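Counseling Skills 110 – Week 5 handout
Silence, pacing and the working contract

Notes only, not a substitute for coming to the lecture. Reading is Brzozowska ch. 3, the packet version, pages are in the course folder. Skim the case of the client who talks for 13 minutes straight before the first pause, we will use it in triads.

1. Recap from last week

Reflecting vs. paraphrasing. Still getting mixed up in the journals. Reflecting = the feeling, or as close as you can get. Paraphrasing = the content, shorter, in your words. If your sentence is longer than the client's you are probably doing something else (explaining, usually).

Open questions: fine, but three in a row is an interview. Several of the recordings from the Plaria placement had this. Leave a gap after one and see.

2. Silence

Kinds of silence, very rough list:
– thinking silence (client is busy, leave it alone)
– stuck silence (client may want help, may not)
– angry or withdrawn silence
– yours, becuase you lost the thread

Beginners fill all four the same way. Check your own body first. Holding your breath? Pen moving? Then look at the client's eyes and hands, not to decode them, just to stay with the person. No fixed rule on how long. Some clients were punished with silence growing up and a long one is not neutral for them. Say something small: "I'm still here, take your time."

Do NOT say "what are you thinking?" right away. It pulls them out of it. 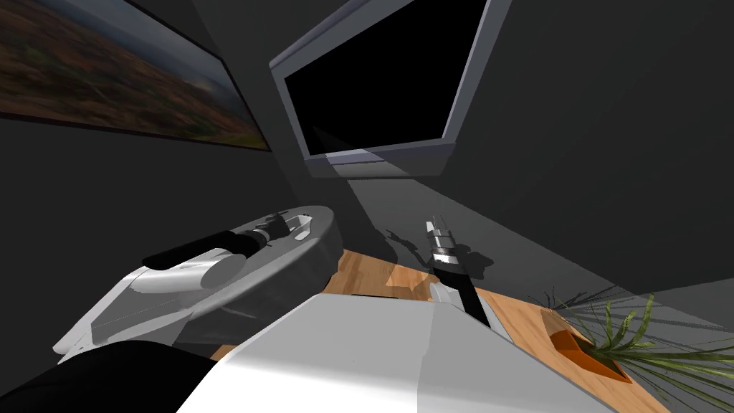
Pacing is the other half of this. Speed of speech, volume, how fast you move from one topic to the next. Most trainees go quicker than they believe. Try lowering your rate a little in the first ten minutes and leave the rest alone. Also light and shade in what you hear: think of that white panel, nearly pure white on one side and flat gray on the other, with a sharp line between. Clients in distress often tell it that way, the good parent and the bad parent, before and after. Don't rush to blur the line for them. Reflect the bright side, reflect the dark side, wait. Softening tends to come later and from them.

3. The contract

Say it out loud in session one, even if there is a form. Minimum:
– length and number of sessions, and what happens if they are late
– confidentiality and its limits, in plain words
– notes, where they are kept, who can see them
– supervision (tell them you have it)
– how to end, including ending early

Placement people: Stilix and Brundine use different intake forms. Brundine wants the limits of confidentiality initialed separately. Check before your first client, not during.

A contract can be reopened. If the client came for exam stress and is now talking about a death, name it and ask what they want to do with the time left.

4. Triad exercise (in class)

Counselor, client, observer. Client brings something real but small. Counselor may not ask any question for the first half. Observer writes down only what was said right before and right after each silence, no opinions. Swap. Then feedback, client goes first, observer last.

5. For next week

– journal entry on one silence you filled, 1 page max
– read packet pp. 64 to the end of that section
– bring the signed placement sheet, room 853, door code is unchanged

Late journals go in the box outside the office before 4 p.m., not by email please. Recordings stay on the encrypted drive, don't bring them home on your phone.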